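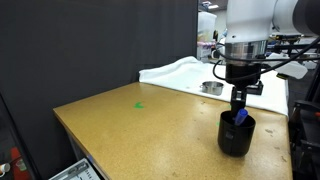 Home | News | Deals | Getting There | Past Issues

Winter rates at the Rillance, Borkthorpe

February 6, 2022

Quick one before the newsletter goes out. The Rillance on the seafront at Borkthorpe has put its winter midweek rate back on, and it's a decent one. Double room, two nights, breakfast both mornings, £118 for the pair of you. Sea view is another £15 a night. Ask for the front corner on the second floor if you can get it — bigger windows, and further from the lift.

Seven minutes on foot from the station, mostly flat. Coming by car, the hotel's own spaces go early but the long stay behind the bowling green is free until Easter. Don't use the one by the pier. They do ticket there, even in the rain.

Book by phone or at the desk. The rate isn't on the big booking sites and the hotel's own page still had the November prices up when I looked. Say "winter midweek" and they should know what you mean. Cancel up to 3 days before and you get the deposit back, after that you don't.

Food. Breakfast is cooked to order and runs till ten. Dinner in the hotel is fine, a bit dear. Boiko, two streets back, is where I'd go — dumplings, beetroot soup, a very good honey cake. Miroslava Hordiienko runs it and is doing an early supper for Rillance guests, two courses for £16 if you're sat down before half six. Take your room key card. Closed at the start of the week so check first.

If you want a day out, the Zirnon coach goes up to the abbey and back from outside the station, £7 return, no need to book. Last one back is ten past four and it does not wait. Abbey tea room shut until spring, bring a flask.

Dogs welcome at the hotel, ground floor rooms only, £10 a stay. Rate ends when the clocks go foward.

More next time on the ferry fares, ran out of room.

Comments (3)

pauline_t: Booked this morning, lovely man on the phone. He hadn't heard of the dog charge though??

Greg M: Corner room is nice but the radiator clanks. Take ear plugs.

walkersway: Is the coach ok with folding bikes, does anyone know

Contact the editor | Unsubscribe | © 2022 | Back to top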